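Sprechernotizen: "Blatt, Stein, Farbe -- warum wir Muster lieben"
Abendvortrag, 18. September 2018, Gemeindesaal Trondale

Folie 1, Begrüßung
Guten Abend und schön, dass so viele gekommen sind! Kurz sagen: 90 Minuten mit Pause, Fragen gern zwischendurch. Musterbücher liegen hinten auf dem Tisch, bitte blättern, anfassen, gegen das Licht halten.

Folie 2, wie ich zur Tapete kam
Die Geschichte vom Haus in Rinddale erzählen. Im Flur haben wir im Januar fünf Schichten übereinander gefunden, die unterste mit winzigen Farnen auf Packpapierbraun. Ich stand da mit dem Spachtel und konnte nicht weitermachen, so schön war das! Ein Stück davon herumreichen (steckt in der Klarsichthülle, bitte nicht herausnehmen).

Folie 3, der Rapport
Langsam erklären, das ist der schwierigste Teil. Der Rapport ist die Strecke, nach der sich das Motiv wiederholt. Kleiner Rapport: ruhig, verzeiht schiefe Ecken. Großer Rapport: mehr Verschnitt, dafür Schwung. Am besten mit den zwei Bahnen an der Stellwand vorführen -- erst gerade ansetzen, dann versetzt. Beim Versetzen geht immer ein Raunen durch den Saal, kurz warten und genießen.

Folie 4, Palmen und kein Ende
Blattmotive kommen immer wieder, und ich freue mich jedes Mal. Auf den hellen Grund hinweisen: Dunkle Wedel brauchen Luft um sich herum, sonst wird die Wand schwer. Wer sich an kräftiges Blaugrün nicht herantraut, fängt mit der Rückwand einer Nische an.
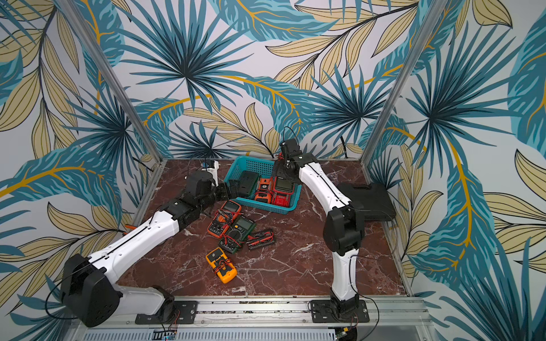

Folie 4: Fächerpalmen in Blaugrün und Hellblau, dazu rotbrauner Marmor mit weißen Adern.

Überleitung: Zwei starke Muster nebeneinander, geht das? Ja! Stein hat eine Zeichnung ohne Wiederholung, Tapete hat eine mit. Das Auge hält beides auseinander, wenn die Farben weit genug voneinander entfernt liegen. Frage ans Publikum: Wer hat zu Hause Muster auf Muster?

Folie 5, was kostet der Spaß
Mein Wohnzimmer als Rechnung: Papier, Kleister und Grundierung zusammen rund 1.070 Euro. Davon war einiges Verschnitt, weil ich die Türseite falsch gemessen hatte. Ruhig zugeben, das nimmt den Leuten die Angst.

Folie 6, Werkstatt
Die Serien "Mollah" (Streublatt, klein) und "Bata" (Ranke, groß) zum Vergleich aufhängen. Lampe erst von vorn, dann von der Seite. Bei "Bata" kippt das Grün im Seitenlicht fast ins Graue -- unbedingt zeigen!

Danach Pause. Kleistereimer zudecken und die Muster für den zweiten Teil nach vorn holen.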